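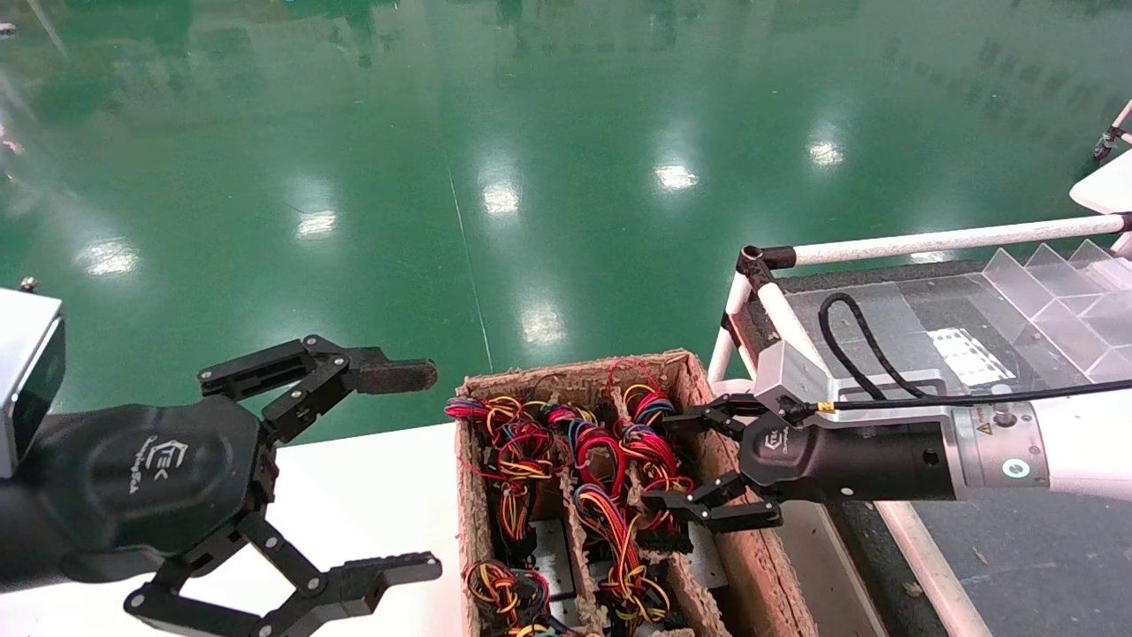 2018년 12월 14일 금요일. 브리드스테드 작업실, 세라노 라디오 험 잡기.

어제까지의 결론은 "평활 콘덴서만 갈면 끝"이었다. 갈았다. 안 끝났다. 어제 적은 줄은 지우지 않고 둔다. 나중에 또 똑같은 소리를 할 때 펼쳐 보려고.

상태부터. 진공관식 탁상 라디오, 세라노. 전원 넣고 관이 데워지면 방송은 잘 나온다. 문제는 방송 밑에 깔리는 웅 소리인데, 음량을 끝까지 줄여도 크기가 그대로다. 뉴스 들을 때는 참을 만하고 현악 사중주에서는 연주자가 한 명 늘어난다. 볼륨과 무관하니 볼륨 뒤쪽, 즉 출력단 아니면 전원부. 여기까지는 책에 나오는 대로고 책에 나오는 대로 갔다가 하루를 썼다.

오전에 한 일.
평활 콘덴서 2개 교체(테시코 제품, 내압은 원래 것보다 넉넉하게). 떼어 낸 것은 용량이 표기의 절반도 안 남았고 한쪽은 아래가 부풀어 있었다. 누가 봐도 범인 얼굴이라 다른 용의자는 조사도 안 했다.
교체 후 B전압은 첫 번째 콘덴서에서 200V. 정상. 오실로스코프로 본 리플도 확실히 줄었다.
스피커에서는 여전히 웅. 줄긴 줄었는데, 음색이 바뀌었다. 거친 버저 같던 것이 둥글고 낮은 소리가 됐다. 개선이라고 해야 할지 품위가 생겼다고 해야 할지.

여기서 커피를 마시고 파형을 다시 봤다. 남은 성분은 전원 주파수 그대로다. 이 세트는 양파 정류라서 정류에서 새어 나오는 리플이라면 전원 주파수의 두 배로 나와야 한다. 그러니까 지금 들리는 것은 B전원이 아니라 히터 쪽이거나 트랜스 유도다. 처음부터 주파수를 쟀으면 알았을 일이다. 처음에 안 잰 이유는 콘덴서가 부풀어 있었기 때문이고, 부푼 콘덴서는 사람을 게으르게 만든다.
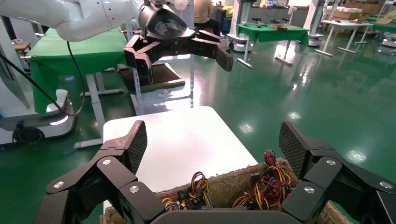

상자 속 전선 뭉치. 빨강, 노랑, 검정이 많다.

오후. 순서대로 끊어 보기.
출력관 그리드를 콘덴서로 접지: 험 거의 사라짐. 출력관과 출력 트랜스는 무죄.
앞단 관의 그리드를 같은 식으로 접지: 험 그대로. 그렇다면 앞단 플레이트와 출력관 그리드 사이, 아니면 앞단 관 자체.
앞단 관 교체: 서랍에 있던 거른비 상표 관을 꽂았다. 험이 줄지 않고 잡음만 늘었다. 원래 관으로 복귀. 거른비는 다시 서랍으로. 버리지는 않는다(이래서 서랍이 안 닫힌다).
관을 바꿔도 그대로이니 배선을 의심하고 섀시를 뒤집었다.

뒤집고 보니 히터 배선이 꼬여 있지 않았다. 원래 공장에서는 꼬아서 섀시 구석에 바짝 붙여 놓았을 텐데, 예전에 누가 수리하면서 한 구간을 새 선으로 바꾸고 최단거리로 뽑았다. 그 최단거리가 하필 결합 콘덴서 바로 위를 지나간다. 직선은 가장 짧고, 이 경우에는 가장 시끄럽다. 납땜 자체는 곱게 해 놓아서 욕하기도 애매하다. 나보다 낫다.

젓가락(나무, 식당 것)으로 그 선을 조금 밀어 봤더니 험 크기가 손가락 움직임대로 오르내렸다. 오늘 중 가장 즐거운 순간이었고 한동안 쓸데없이 계속 밀었다.

조치.
전원 뽑고 콘덴서 방전, 방전됐는지 미터로 확인. 지난번에 확인 없이 만졌다가 배운 바가 있다.
해당 구간 철거, 새 선 두 가닥을 촘촘히 꼬아 섀시 모서리를 따라 배선. 길이는 원래 것보다 길어졌다.
결합 콘덴서는 섀시 쪽으로 눕히고 리드를 짧게 정리. 누설이 조금 있어서 어차피 바꿀 물건이지만 오늘은 부품이 없다.
새 평활 콘덴서의 접지점도 옮겼다. 내가 오전에 가까운 러그에 편하게 붙였는데, 신호 접지와 충전 전류가 한 길을 쓰고 있었다. 전임자의 최단거리를 흉보다가 바로 옆에서 내 것을 발견한 셈이다. 이 항목은 작게 적고 싶지만 칸이 똑같다.

출력 트랜스 2차측에서 잰 험 전압(볼륨 최소, 안테나 분리):
교체 전: 미측정. 쟀어야 했다.
콘덴서 교체 후: 13mV
히터 배선과 접지점 정리 후: 4mV

히터와 접지를 한꺼번에 고쳤으므로 어느 쪽이 얼마를 벌었는지는 모른다. 하나씩 바꾸고 하나씩 재라는 말은 이 노트 앞쪽에 내 글씨로 적혀 있다. 밑줄도 쳐 있다.

귀로는 스피커에 머리를 들이밀어야 들린다. 작업대에 앉은 거리에서는 형광등이 더 시끄럽다. 이 정도면 세라노가 공장을 나올 때보다 조용할지도 모르는데 비교할 대상이 없으니 마음대로 믿기로 한다.

남은 것.
결합 콘덴서 주문. 테시코에 한 번에 넣되 이번에는 리드형인지 확인하고 넣을 것.
다이얼 끈이 미끄러진다. 높은 주파수 쪽으로 갈 때만. 송진을 조금 발라 보고 안 되면 끈 교체. 끈 교체는 하기 싫으니 송진에 기대를 건다.
출력관 캐소드 전압이 약간 높다. 새 결합 콘덴서를 넣은 뒤 다시 측정.
볼륨 포텐셔미터 지직거림. 세정제 뿌렸고 나아졌다. 오래갈지는 12월 안에 알게 되겠지.
뒤판 나사 하나가 없다. 아침에는 있었다.

다음 사람이 이 섀시를 켜 볼 거면 뒤판이 열려 있으니 한 손은 주머니에 넣고 볼 것. 라디오는 창가 쪽 선반에 두었고 안테나선은 빼 놓았다. 나사를 밟은 사람은 작업대 위 접시에 올려 두면 된다.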